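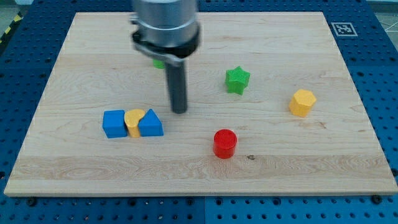

Keeping Kids' Books Alive: Tips From the Kitchen Table

A picture book is built to be read a few dozen times by someone with clean hands. Mine are read by a four-year-old who eats peaches. Over the years I've become the person the family hands the casualties to, and these are the repairs that have held up.

Torn pages. Put the clear office tape back in the drawer. It goes yellow, then it goes stiff, then it takes the duck's head with it. Use document repair tape, or for a clean tear, a thin line of white PVA glue put on with a toothpick. Slip wax paper on both sides, close the book and leave it under something heavy overnight. A cast iron skillet does nicely. Let the skillet cool first. I mention this for my brother-in-law.

Loose pages. Run a very narrow bead of PVA down the inner edge, set the page back as deep into the fold as it will go, and wipe off the squeeze-out before you shut the book. If you skip the wiping you will own a brick with a rabbit on the cover.

Chewed board book corners. You can't put back what has been swallowed. You can work a little glue between the layers, pinch them flat with a clothespin (wax paper again) and sand the edge lightly once it's dry. Retno Manurung, who has twins, trims all four corners round with heavy scissors and says they look as if they came that way. They don't, but they feel fine.

Sticky covers. Glossy ones can take a barely damp cloth and one drop of dish soap, followed right away by a dry cloth. Matte covers get a white vinyl eraser and some patience. Crayon on a glossy cover usually lifts with the same eraser.

Library stickers and price tags. Warm the sticker with a hair dryer on low, then lift one corner with a plastic card and pull slowly, almost flat against the cover. Leave library books as they are, however ugly the sticker. They're fond of those.

The smell. Basement books go in a lidded tub with an open box of baking soda, standing up and fanned open, for a week. Check on Tuesday, say, and give it another week if you still wince. Anything with fuzzy mold goes out. I once tried to save one for sentimental reasons and ended up with six smelly books.

Storage. Face-out ledges look lovely and hold nine books. We have more than nine books. A dish rack on the floor holds the current favorites upright, the slots suit thin spines, and a toddler can put things back in it - in theory.

Bath books. Squeeze, stand on end, open like a tent. If the water comes out gray, say goodbye while the child is napping.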